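Konberg > Datasets > Household Chores > Bag and Bin

# Konberg Bag-and-Bin

Last updated: Jun 14, 2025

Two-arm teleoperated episodes of one small chore: take a trash bag from a stack hung on the wall and line the bin with it.
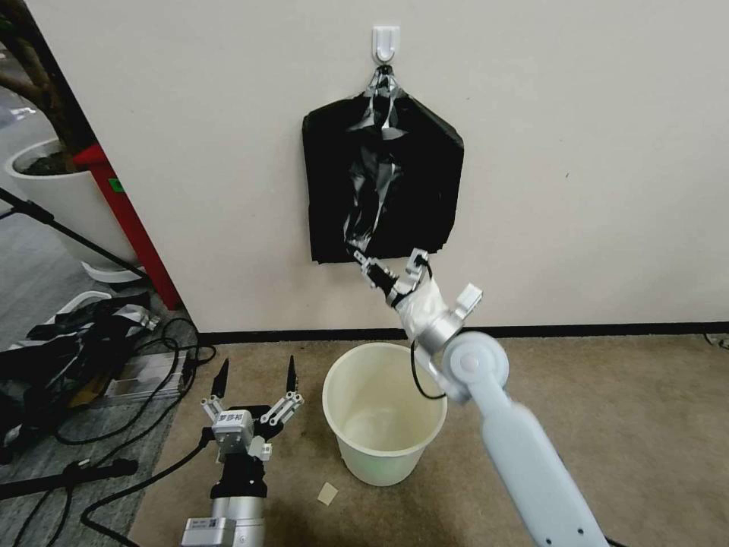
We love this task! Thin plastic folds, shines and clings to itself, so a policy can't get by on memorizing one shape, and the two arms have to work together once the bag is open.

## What's in it

- 885 episodes, recorded at two sites, Otthorpe and Quintela
- 70 of them held out for testing, all from Quintela
- Head camera video, joint positions and gripper commands for both arms
- A one-line text instruction per episode, in 6 different wordings

## Labels

Every episode is split into 4 stages: reach, pull, open, line. Stage times were marked by hand, and the "open" boundary is the fuzziest one. Dropped bags and double grabs stay in, tagged `retry`. Please try training with them. Our first runs recovered from bad grasps far more gracefully that way, and it was a real treat to watch.

## Known gaps

Black bags only. Otthorpe episodes have slightly darker video in the first batch. Tying up and removing a full bag isn't covered; the Pledberg set will add that in July.

## Loading

Use `load_episodes("bag_bin", split="train")`. Grippers are 0 for closed, 1 for open.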